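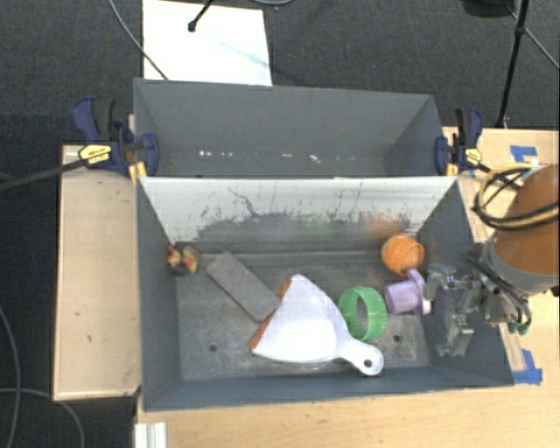
White dustpan with orange-red edge, green ring and other small items in a gray bin.

Home | Donate | Pick Up | FAQ | Contact

Print this page | E-mail this page

Mixed Bins - Frequently Asked Questions

What is a mixed bin?
A mixed bin is where we put small household things and toys which do not belong to any of our shelves. One bin can have a dustpan, a ball and a toy figure together. We do not sort them by kind before they come out to the floor of the Monby store.

Can I buy one item only?
Yes. You may take one thing or many. Every item from a mixed bin has the same price, except when it has a yellow sticker. Then please ask at the desk.

Are the items cleaned?
Plastic items are washed with soap before they go in the bin. We do not repaint and we do not remove old marks. The bins themselves are old and have many scratches, and we use them as long as they are not broken.

How can I know if a dustpan is still good?
Put it on a flat floor and press a little on the handle. The wide edge should touch the floor all along. If there is a gap in the middle, the dust will go under it. A dustpan with a hole in the end of the handle is practical, you can hang it on a nail next to the broom.

I found a part and I don't know what it is. Can you tell me?
Sometimes. Rings, cups and blocks often come to us without the rest of the set. Bring the piece to the desk and we will look in our box of instructions. If we cannot find the answer, you can still buy it - many people use such pieces for crafts.

Are the toys safe for small children?
We check for sharp edges and loose parts, but we cannot know the age of every toy. Please look at it yourself before you give it to a child under three.

How often do you fill the bins?
The Monby store fills them on the first and the 15th of the month. The Plullavier store has less space and fills them only one time, at the beginning of the month. In November we also put out extra bins, as we receive more toys in that season. Last year it was more than 2,000 items.

How many items may I donate to the bins?
Please bring not more than 8 bags in one visit. Glass, knives and anything with a battery inside we cannot accept for the bins.

Can I return something?
You have six days, with the receipt. We give store credit, not cash.

Who do I ask if my question is not here?
Write to Tamara Chornovol at the Monby desk, or come to 158 Sestum Road.

Last changed 4/29/25

Print this page | E-mail this page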